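# In Praise of the Slow Demonstration

My grandmother taught me to roll strudel dough by standing behind me and putting her hands on top of mine, and for years I believed this was simply how anything got taught. You stood in front, somebody larger stood behind, and between the two of you the dough got thin. She spoke very little while she did it. If I pushed too hard she pressed down on my knuckles, and if I went too timidly she leaned, and by the time I was ten I could stretch a sheet over the whole kitchen table without being able to tell you one useful thing about how.

I bring her up because I have spent a good part of the last four years teaching robots in more or less the same manner, and because I keep getting into friendly arguments with people who think the manner is a waste of everyone's afternoon. Boris Yordanov, with whom I have shared an office wall and a great many lunches, is the friendliest of them. His view is that we collect far too carefully. Get more people, he says, get more arms, tell everybody to go as fast as they can, and let the sheer pile of it sort out the good from the bad. He has a point, and I'll come to it, but I want to make the case for going slowly first, while I still have your patience.

Most of what I mean by going slowly can be seen in a very small job, the kind where an operator works a pair of arms by remote control and puts one thing into another thing. We give new operators these jobs on their first day because they look like nothing at all. I have come to think they are the hardest ones to show well, for the same reason it's hard to sign your name naturally when someone asks you to do it while they watch. 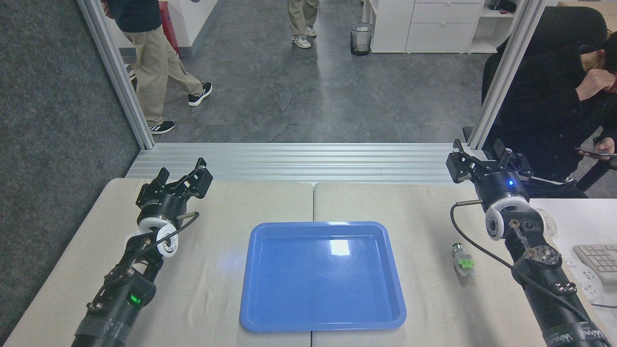 I have sat through a lot of demonstrations of that sort, and what I look at these days is the part before anybody touches anything. A person with bare hands makes up her mind on the way: she reaches, and somewhere along the reach she has settled which hand, how high to grab, and whether to go over or around. An operator driving two arms from a distance can't count on that, or at least a new one can't. Take a little bottle standing upright between a blue tray and the right arm, with a green label around its middle and a cap on top. The right arm is the sensible choice. But do you take hold at the label or up near the cap? Do you lift well clear of the tray's raised rim, or skim over it the way you would at home? Do you stand the bottle up in the tray or lay it down? Every one of those is a decent answer. The trouble comes when one operator gives all of them in one morning, and the robot is left to learn from a teacher who keeps changing her mind.

That was our story with the Trolta project, I'm sorry to say. We had 2698 demonstrations at the end of it, which sounded marvelous in the meeting, and the trained arm would come toward an object, hesitate between two ways of taking it, and settle on a spot halfway between them where neither way worked. I felt for it. I have been to restaurants with people who order like that.

It was Biljana Golob who got us out of the hole, and she did it by the unfashionable method of watching recordings. She watched for days, with her shoes off and a bowl of sunflower seeds, and came back having thrown out everything except 478. What she had kept was plain to see once she lined them up. The operators in those had approached from the same side, paused a moment before closing the fingers, lifted, paused again, and set the thing down as though somebody were asleep in the next room. We trained on those alone, and the arm stopped dithering. It still dropped things now and then (so do I), but it dropped them with conviction, and you could see what it had been trying to do, and that meant we could fix it.

Now, Boris's point, as I promised. He says that a robot raised only on tidy demonstrations is like a child who has only ever eaten at a laid table. Put the bottle down on its side, or shove the tray over to the left, and the poor thing has no idea what to do. This is true, and I've watched it happen. In May we tried a policy from our cleanest set on a worktable in the other building, where the light came from the wrong direction, and it behaved like a man looking for his glasses. Boris was very gracious about it, which was worse than if he had gloated.

But I think we use the one word, variety, for two separate things, and that a good deal of the argument is hiding inside it. There is variety in the world, and I want all of that I can get. Move the tray! Turn the bottle around, swap it for a fatter one, open the blinds. Then there is variety in the teacher, who is bored, or hurrying to reach 300 before she goes home, or wondering what's in the fridge. That second kind gets into the data every bit as easily as the first, and the robot has no way of knowing that one was a lesson and the other was hunger. My grandmother's flour was different every month and the kitchen was freezing half the year, but her hands on my hands were always the same hands.

I'd go a step further and say that the mistakes ought to be taught deliberately too. When an operator fumbles a grasp, our old habit was to stop, reset, and pretend it never happened. Biljana has her people carry on now. They open the fingers, back away, come in again at the ordinary speed, and the whole recovery is kept. The only recordings she deletes are the ones where someone panics and yanks. I think of the way you show a teenager how to parallel park, where the neat first attempt teaches very little and the crooked one, calmly pulled out and tried again, teaches nearly everything.

What this asks of operators is a good deal more than we tend to pay them for, and I wish we talked about it oftener. Eight careful demonstrations in a row will tire a person out more than an hour of sloppy ones, and the tiredness is in the attention and hardly at all in the arms. We rotate people sooner than we used to. We've stopped posting the daily totals by the coffee machine, over some objections, and the new people now spend their first morning sitting beside an experienced operator, with no controls in their hands, saying out loud what they think she is about to do. The good ones start guessing right before lunch.

Boris still wants his pile. We have agreed to let him have one, on the next set of tasks, collected his way and trained side by side with Biljana's, and I've told him I will buy the lunches for a month if his arm does better. He has already asked whether dessert is included.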